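Pludine Contact: surface-following control for two-arm cells

Overview | Modules | Wiping and marking | Requirements | Licensing | Support

Pludine Contact is a control and planning package for tabletop robot arms that have to touch things and keep touching them. It runs beside your existing arm driver, takes joint states and wrist camera images in, and sends joint targets out. Most customers use it for wiping, light sanding, label pressing and other jobs where the tool stays on a surface and the surface may not stay exactly where you left it.

The package was written at our Brumport office and is maintained there by a small team under Montserrat Bravo. It is sold as software only. We do not supply arms, cameras or grippers.

What it does

Position control alone is a poor fit for contact work. If the commanded height is a little high, the tool floats. If it is a little low, the arm pushes until a motor complains. Contact replaces the fixed height with a pressing target, estimated from joint current, and lets the height settle where it needs to. You set how hard to press and how far the tool may travel along the surface normal before the move is called off.

The estimate works without a force sensor. It is less precise than a sensor and we say so in the manual. For a felt pad on a smooth board it is enough. For glass edges or anything sharp, fit a sensor and use the Crenshaw input module listed further down.

Modules in the standard license

Surface Finder. Fits a plane to a flat object using its border. It works from the wrist camera, the overhead camera, or both. The object can sit at any angle on the table. A border in a color that stands out from the tabletop gives the quickest fit.

Mark Map. Picks out dark marks on a light surface and groups them by line and by word. Each group gets an outline and a confidence value. You choose which groups are to be removed and which are to be left alone.

Stroke Planner. Turns the chosen outlines into wiping strokes for the tool you have described. It needs the pad shape, the pad width and the point where the fingers hold the tool. Pads that are not rectangular are supported, and the planner uses the true contour for coverage.

Grip Watch. Compares the tool's outline in the wrist camera against the outline stored at pickup. If the tool has tilted or slid between the fingers, the stroke is paused and the offset is corrected before it resumes.

Arm Share. Keeps two arms out of each other's way when both are working over the same small area. It covers the links, the grippers and any camera module you have mounted on top.

Wiping one word and leaving the next

Our regression task for each release is a small whiteboard with a blue border and marker writing on it. The software is told which word to erase. Everything else on the board counts as protected, and a stroke that touches it is scored as a fault.

The tool is a whiteboard eraser with a two-lobed pad and a narrow waist, which suits a two-finger gripper well. The waist gives the fingers somewhere to sit. The lobes make coverage harder to plan, as the dip between them can leave a thin line of ink behind when the eraser is drawn straight along a word. 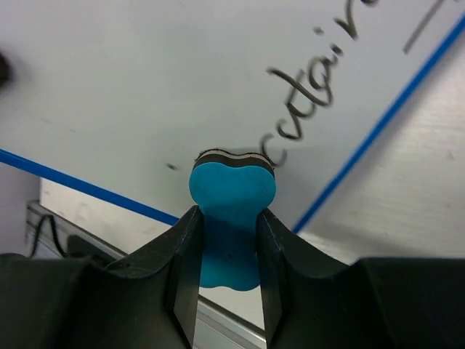

Contact deals with this by offsetting the second pass by part of a lobe. In version 2 the offset is worked out from the stored pad contour, so you no longer have to tune it by hand for each tool. If you have a hand-tuned value from an earlier version, it will still be read from the tool file. Delete the line and the planner will use its own.

The wrist camera also loses part of the board behind the tool at the moment it matters most. Mark Map handles the blocked area by holding the last clear view of it and marking those pixels as remembered. Remembered marks are drawn with a dashed outline in the viewer. After each stroke the arm lifts, the view is refreshed and the remembered area is checked again. You can switch the lift off to save time, but we do not recommend it on boards with more than one line of writing.

Handwriting is harder than print here. Letters run together, crossbars reach into neighboring words, and a faint stroke can be either new ink that was put down lightly or old ink that has been partly removed. Mark Map does not try to read. It groups strokes by distance and direction, and the word label you see in the viewer comes from a separate optional reader. Leave the reader off if you select areas by outline.

Two arms over one board

Arm Share was added after customers at Olby asked to pass a tool from one gripper to the other without moving the board out of the way. In a pass, one arm carries the tool to a meeting point, the other closes in, and control of the tool moves across once both grips are confirmed. The meeting point can be set by hand or left to the planner.

Passing over the work is quicker than passing beside it. It also means both grippers, both wrist cameras and their cables are crowded into one small volume. The planner treats each cable as a swept tube with a slack value that you enter during setup. Be generous with this value. A cable that arches above the wrist in one pose can swing low in another.

The overhead camera earns its place in this step. With the arms close together, each wrist view is largely taken up by the other gripper, and the fixed view is used to confirm that the tool is held at the jaws on the side you expect. If the fixed view and the joint readings disagree, the pass is stopped with both grippers holding position.

Anything else standing on the table should be entered as a keep-out shape. Thin wire or rod objects are the ones to watch. They are easily missed by automatic detection, and a simple box drawn over them in the viewer is the safest choice.
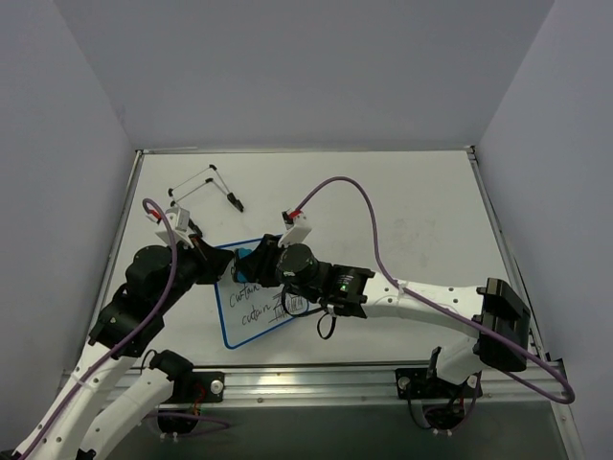
Requirements

Arms: one or two, six joints or more, with joint position and current readable at 200 Hz.

Gripper: two-finger, with position feedback. Suction tools are not supported.

Cameras: one at each wrist, running at 30 frames per second or better. One fixed camera with a view of the full tabletop is required for Arm Share and optional for everything else.

Computer: Linux, wired network, a graphics card supported by the current release. The control loop and the viewer can run on separate machines.

Lighting: even and steady. Strong shadows from the tool can be picked up as marks. The shadow filter is on by default and should be left on unless you are working on gray surfaces.

Tool files

A tool file describes one tool: its outline, the pad contour, the grip point and the pressing limits. The license includes 13 ready-made files for common erasers, sponges and pads. To make your own, hold the tool in the gripper in front of the fixed camera and follow the capture screen. You will be asked to turn it twice.

Known limits

Curved surfaces are not supported in this release.

Dark boards with light marks need the inverted profile, which does not work with the optional reader.

Very worn pads leave gray smears that Mark Map may report as new marks. Raise the minimum darkness setting, or change the pad.

Grip Watch can lose a tool whose color is close to that of the fingers. A light or bright tool in black fingers gives the best results.

Add-ons

Crenshaw input module: reads wrist force sensors and replaces the current-based estimate.

Replay: stores joint states, camera images and planner decisions on one timeline, with step-through and export.

Word reader: adds text labels to Mark Map groups. English only.

Licensing

Contact is licensed per cell. A cell is one tabletop with one or two arms, and moving the license to a different computer does not use it up. Teaching labs can apply for the lower rate. Updates are included for as long as the support plan is active, and the software keeps working if the plan lapses.

Support

Setup questions go to Malcolm Mottram through the support form. Please attach the tool file and, if you have Replay, the recording of the stroke that went wrong. Without a recording, send the log and the planner settings. The live setup call runs every Wednesday and is open to trial users as well as license holders.

Request a trial | Download the manual | Release notes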